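Lists > Core Facility Users > Sequencing and Library Prep > Low yield after bead cleanup

Subject: Re: Low yield after second bead cleanup
From: Vasilis Jurić
Date: 08/11/2023

Dear Mirjana, dear all,

Thank you for the detailed message. I will answer between your lines, and then I add something about the elution buffer, which I think is the more important point.

Mirjana Softić wrote:

> We prepare amplicon libraries from soil DNA, 16S region, with the
> Tratard kit. After the first PCR the band on the gel is strong. After
> the first cleanup I still measure good concentration. After the index
> PCR and second cleanup almost everything is gone, and what remains has
> a shoulder of short fragments. I changed the beads (new bottle, opened
> in May) and the ethanol. The samples from the Doltport field site are
> the worst. Has anybody seen the same?

Yes, we have seen the same, two times. The first time it was the beads, even though the bottle was new. Our bottle had been standing in the door of the refrigerator, and the person who used it before me took liquid from the top without mixing. So the first users got too few beads and the last users got too many. Please shake the bottle for a full minute and look at the bottom against the light. If there is still a brown ring, continue shaking. Then leave it on the bench until it reaches room temperature. I know that everybody has read this in the protocol, but in our group we had all read it too.

The short fragments make me think that your ratio is also moving. When the PCR volume is less than you believe, because of evaporation at the edge of the plate, a fixed volume of beads gives you a higher ratio and you keep the primer dimers. I measure the volume of a few edge wells with the pipette before I add anything. If it is under what I expect, I bring all wells to 50 microliters with water and only then calculate the beads.

About the Doltport samples: is it the site with the dark peat soil? Ognjen Janevski from our group extracted similar soil last year and had much trouble with humic acids. The extract had a light tea color. His first PCR worked, but the second one was weak. He diluted the template and used 3 more cycles in the index PCR, and the difference between his good and bad samples became much smaller. I would not go higher with the cycles, the chimeras will increase and you will pay for it in the analysis.

Now the elution. In our second case everything above was correct and we still lost material. Finally we compared the old laboratory notes and found that the drying time had become longer with every student. The written protocol from Krishnan (it is the blue folder, some of you have a copy) says to dry until the pellet is not shiny anymore. If you see cracks, it is too late, and the DNA will not come off easily. When it happens to me I put the elution buffer on the pellet, warm the plate to 40 degrees and wait ten minutes before it goes back to the magnet. It does not rescue everything.
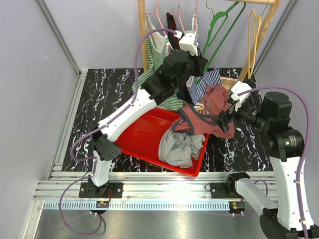

Also, please check which buffer is in the tube. We had a tube where the label said 10 mM Tris and the content was water, pH unknown. With water the library is fine on the same day, but after some weeks in the freezer the concentration was lower than what we wrote down.

If you want, send me the traces from one good and one bad sample, before and after the second cleanup. Please include the no-template control. It is difficult to say more without it.

One small question from my side to the list: does anyone still use the Ima plate magnet, the older one with the ring magnets? Ours leaves beads on the wall of the wells in the last column, and I would like to know if it is the magnet or my plates.

With best regards,
Vasilis

Comments

Spyros Atanasov
We have the Ima magnet. The last column was bad for us too until we changed to plates without a skirt. With the skirt the plate does not sit all the way down on that side.

Mirjana Softić
Thank you Vasilis. It is the peat site, yes, and the extract is yellow. I was drying the beads until they cracked because I was afraid of ethanol. I will repeat sample 363 and two others with shorter drying and write again.

Mimoza Papadopoulos
Please can someone scan the blue folder? Our copy is missing the page with the bead ratios.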